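Skendesum
2025-04-13

Cleaning out the yellow storage cubby today. Thread, mostly so I remember what I did for next time.
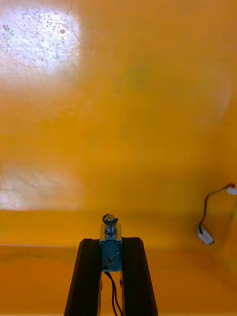 Yellow all the way in. Bright patch at top left, with the specks.

The specks are what started this. Under ordinary room light I don't notice them. Put a light on the surface and there they are, small gray dots and a few streaks, thickest toward the corner.

I don't know yet if it's dust or marks in the surface. Going to treat it as dust first.

Step one was a dry microfiber cloth, no spray. Spray on top of grit just drags the grit around, and this stuff shows every scratch.

Step two, warm water with a drop of dish soap. Wring the cloth until it stops dripping. Wipe one way, rinse, wipe again. I did 3 passes on the upper part.

There's a paler patch lower on the left, kind of cream colored and mottled. I'm leaving that alone until I know what it is.

Someone asked about melamine sponges. No. I used one on a glossy shelf at the Hurnesstead apartment and it left a dull spot the size of my palm. Still there when I moved out.

Same goes for glass cleaner if you're not sure what the material is. I'm not sure what this one is, so soap and water it is.

The ledge that runs across gets its own wipe. A cotton swab works along the line if the cloth is too thick. Go slow - the edge is soft and it's easy to skip a stretch.

Color note for whoever was asking: golden yellow over most of it, more amber toward the upper right, deeper orange below the ledge. I like it. It makes a small space feel less like a hole.

Leaving it open overnight to dry. Last time I closed things up damp was in December and the smell took 9 days to go away.

Tomorrow it gets the spare light bulbs and the tape. The batteries are staying in the drawer.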